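**For immediate release**
Tuesday, April 16, 2024

# "Free Returns" on Bedding Deserve a Closer Look, Says Hisgate Shoppers' Group

HISGATE: The Hisgate Household Buyers' Group today published its review of "free returns" offers on sheets, blankets and everyday clothing sold online. Our short version is that we don't believe the word "free," and we have doubts about the word "returns" as well.

The review, titled *Send It Back*, looks mainly at the offer run by Duveck, the home goods seller that has covered half the bus shelters in town with the slogan "Keep it or don't." We have nothing against the slogan. We would like to know what it means. Duveck's own help pages give three different answers, depending on whether a shopper starts from the order email, the app or the small print at the foot of the checkout page.

Members sent us the paperwork for 2546 returns, most of it in the form of forwarded emails. In 65 percent of those cases the refund was smaller than the price the shopper had paid. The gap usually came from one of two charges. Duveck calls the first a "collection contribution," and it applies when a parcel is picked up from the home. The second is a "condition adjustment," and we have yet to find a shopper who could tell us how it is worked out. We asked Duveck and were sent a link to the page we had been asking about. 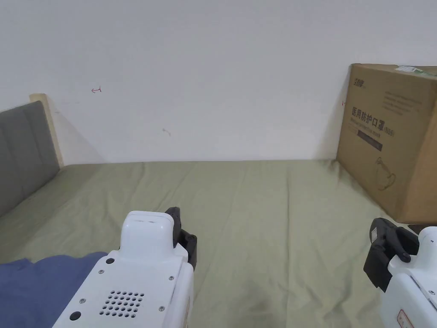

*A cardboard box on a sage-green sheet.*

Bedding is a strange thing to sell this way. A sheet can't be judged through plastic wrap. Shoppers need to know if the corners hold, if the color works under their own lamp and if the fabric feels the way the product page promised. That means putting it on the bed. Under the Duveck terms, though, a fitted sheet is "used" once it has been "fitted to a mattress or similar surface." Read plainly, that makes trying the product the same as giving up the right to send it back. The ads show people bouncing on beds.

We also looked at the Machala range, sold by Duveck as a "sleep-tested" line at a higher price. The product pages say Machala sheets come with an extended trial. They do, in the sense that the trial is longer. The rule about fitting the sheet to a mattress is exactly the same, so the extra time is spent looking at a folded sheet. We could find no explanation of who tested the sleep.

Then there is packaging. Shoppers are asked to keep the original box, in good shape, until they have made up their minds. For people in small apartments this is a real nuisance, and we heard about boxes kept behind doors, on top of closets and, in one case, in the bathtub. Several members flattened their boxes to save room and were then charged for "replacement outer packaging." The charge isn't mentioned in the app at all. It appears once, on the help pages, under a heading about lamps.

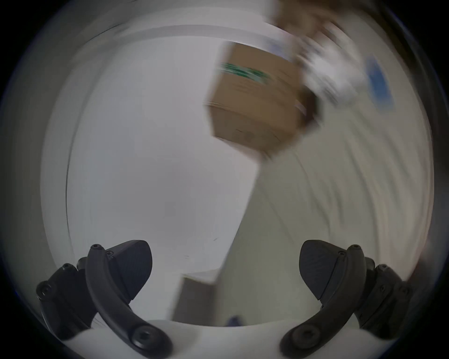 Duveck told us in a written reply that the packaging charge covers a real cost, that a damaged box often means a damaged item, and that most customers never pay it. The company added that its return terms had been simplified in February and that feedback since then had been "very encouraging."

We have read the February terms next to the old ones. They are shorter. The section that listed the charges has been taken out and replaced with the words "fees may apply," and we suppose that is simpler if you are the one charging the fees. We asked to see the encouraging feedback. We haven't seen it.

Clothing gets easier treatment on paper. Shirts, sleepwear and similar items can be tried on, and the terms say so clearly, which we were glad to read. The trouble starts with refolding. Items must come back "presented as received," and members reported losing part of their refund over a T-shirt folded the wrong way. We tried to follow the printed folding guide and gave up at the step where the sleeves change sides between one drawing and the next.

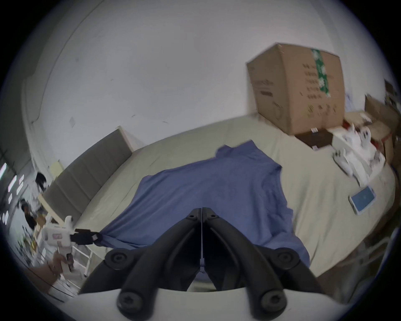

Shoppers are often told to look for a seal of approval in cases like these. Duveck carries one from Arkum, which describes its mark as a sign of "fair and friendly returns." Our group wrote to Arkum and asked what a seller has to do to earn it. The answer was that sellers fill out a form about their own policy and renew it every 2 years. Arkum did not say whether it has ever turned a seller down. Until it does, we suggest treating the seal as decoration.

It may be that some of these charges are reasonable. Moving parcels costs money, and people do sometimes send back sheets in a state that no one else should have to sleep on. Our complaint is with calling the service free and then leaving shoppers to find the price in an email after the parcel has gone.

**What the group is asking for**

- One set of return terms, worded the same way in the app, in the email and at checkout.
- Every fee shown in dollars before the order is placed.
- A plain statement that putting a sheet on a bed to check the fit does not count as using it.
- Publication by Arkum of the standard behind its seal.

Shoppers who have had a refund reduced should ask for the reason in writing and save the reply. A screenshot of the terms on the day of purchase is also worth having, given how often they change.

*Send It Back* is free to read at the Hisgate library's front desk, and there is no charge for returning it.

**About the group**

The Hisgate Household Buyers' Group is an independent local membership group. It takes no advertising and no money from sellers, Duveck and Arkum included.

**Press contact:** Press desk, Hisgate Household Buyers' Group. Copies of the review and of the February terms are available on request.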